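Teuber Hand & Cuticle Balm, unscented

Back in stock! Same tin, slightly softer formula than the June batch (some of you said it was too hard to scoop in a cold bathroom, fair enough).

Shea butter, jojoba oil, beeswax, vitamin E. No fragrance, no color, no lanolin. Sinks in fast – give it a couple minutes before you touch your phone.

How to use
Pea-size amount, rub into cuticles and knuckles. Night is best. If your painting your nails after, wipe the nail plate with remover first or the base coat won't grip.

Sizes
Travel tin, 5 g
Regular tin, 100 g
Salon tub, 400 g – lid is a screw top now

Pairs well with the Lasmont glass file and the Murov ridge filler. Not so much with gel top coat, put that on first and balm after it's cured.

Customer notes
"Went thru a whole tub over winter, hangnails gone." – Effie Farquharson
"Wish it came in a pump." – Ville Koskela

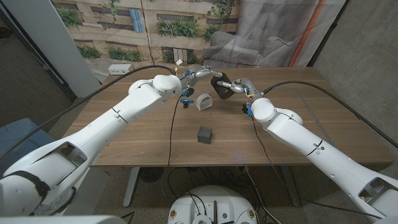
White arms over the wood-top table.

Shipping
Tins go out in padded mailers, tubs in a box. Melted in transit? Put it in the fridge an hour, it sets back up fine. Dented lids we replace, just email Wilma Forsyth with your order number.

Patch test first if you react to beeswax. External use only. Keep the lid on tight.

Page updated 5 Aug 2025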